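Sun 22 February

# Play food: cleaning, pairing up and putting away

Toy fruit and veg gets handled more than almost anything else in a house with small children, and it rarely gets a proper wash. These notes cover the plastic sort, including the kind that comes in two halves and is pulled or "cut" apart. Wooden and felt pieces are dealt with briefly at the end.

## Before you start

Clear a table and tip everything out. Work on a table if your back is anything like mine — the floor is fine for the first five minutes and a nuisance after that. Have ready:

- a washing-up bowl
- mild washing-up liquid
- an old soft toothbrush
- two towels, one to dry on and one to dry with
- the box or bin the set is going to live in

Pull the halves apart before washing. Grit and biscuit crumbs collect along the join, and if the two faces have hook-and-loop dots on them they will be full of fluff. Pick the fluff out with a pin or a fine comb while the dots are still dry.

## Washing

Use warm water, not hot. Thin plastic softens, and a half that has lost its shape won't close against its partner again. Wash smooth pieces first and knobbly ones last, as the water gets dirty quickly. Apples and tomatoes only need a wipe round with a cloth. Anything with a netted or leafy surface needs the toothbrush, worked in small circles.

Don't soak hollow toys. If one has a pinhole in it, keep the hole out of the water and wipe that side with a damp cloth. A toy that sloshes when you shake it should be squeezed out if it is soft enough, and thrown away if the water comes out cloudy.

Felt-tip usually shifts with a little bicarbonate of soda on a damp cloth. Biro is harder. I have never got it all off a pale piece, and I now leave it.

Stand the halves on the towel with the cut faces down for ten minutes, then turn them over and leave them until the insides are dry. Overnight is best in winter. Only then put the pairs back together.

## Sorting

Once they are dry, set the pieces out along the table and look for odd halves. Spread them wide enough that a small piece doesn't get lost behind a large one, and keep the storage bin within reach. 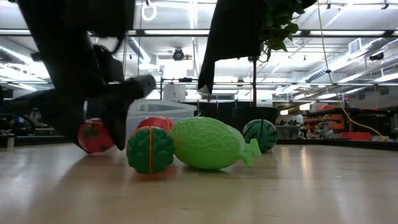

**STORAGE**

A clear plastic bin suits a small set very well. Children can see what is inside without emptying it, and so can you when you are hunting for the missing half of something. Put the big pieces in first. A melon takes up a lot of room and does best lying on its side along the bottom, with the tomato and apple dropped into the gaps. Cabbages with a rough surface will scuff shiny paint if they are crammed in hard, so leave a bit of slack at the top.

Lids are a matter of taste. We gave ours up. A child who can't open the lid brings you the whole bin, and a child who can leaves the lid behind the sofa.

Irén Pálfi, who ran the toy library in our village for years, kept a shoebox marked ODD HALVES and went through it every July. She matched up far more than I would have expected, mostly from sets that had been lent out together. At home a jam jar or an old mug on a shelf does the same job.

For larger collections, divide by size. Sorting by kind — fruit here, vegetables there — looks good for a day and then a tomato turns up and there is an argument.

## Small repairs

Worn hook-and-loop dots can be replaced with the self-adhesive sort from a haberdasher. Scrape the old glue off first with a fingernail or a blunt knife. Press the new dots down firmly and leave them a day before the pieces go back into use. If children under 3 play with the set, check the dots every week and take out any piece where one is lifting.

A half with a cracked edge should go in the bin. Glue leaves a sharp ridge.

## Wood and felt

Wipe wooden food with a cloth wrung out hard and dry it straight away. Never put it in the bowl. Felt can be dabbed with cool soapy water and dried flat on a towel, out of the sun, or the reds will fade.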